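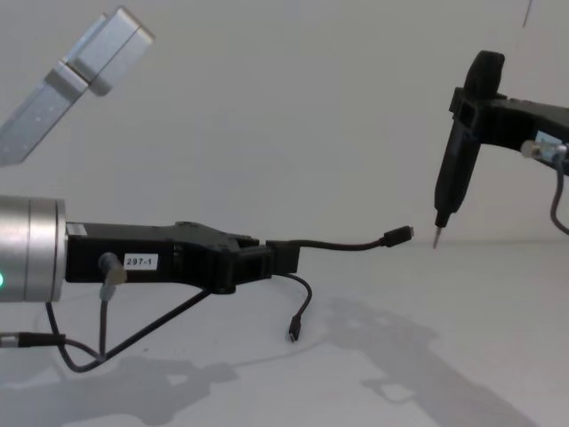

White tabletop against the wall

White melamine desktop goes dull after cleaning
posted by Sota Oda

I have a white melamine-faced top, 200 cm long, screwed to a steel frame. After a few months of wiping it with a general kitchen spray there is a gray haze near the front edge. It shows at a low angle and feels slightly tacky. Is the surface worn through, or is this residue? I would like to avoid replacing the top.

Stefaniia Tymoshchuk
Most likely residue. Kitchen sprays leave surfactant behind if they are not rinsed, and it holds dust. Test a small patch first:
1. Warm water with a drop of dish soap, microfiber cloth.
2. Wipe twice with clean water.
3. Dry at once with a second cloth.
If the patch is still tacky, use isopropyl alcohol on a cloth, then rinse again. Keep liquid away from the edge banding, as the glue softens.
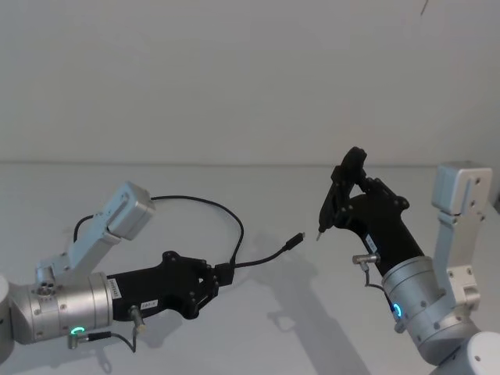 If the haze stays but the tackiness goes, the top layer is abraded. Melamine cannot be polished back. Do not use a melamine sponge on it, it is a fine abrasive and makes the dull area larger.

Juraj Machala
had the same, alcohol fixed mine. took two passes

Radomír Hudec
Car wax works for a while. I put it on in March and it still looks OK, a bit slippery under the mouse though. Replacement top was 43 at Dodari, so not the end of the world.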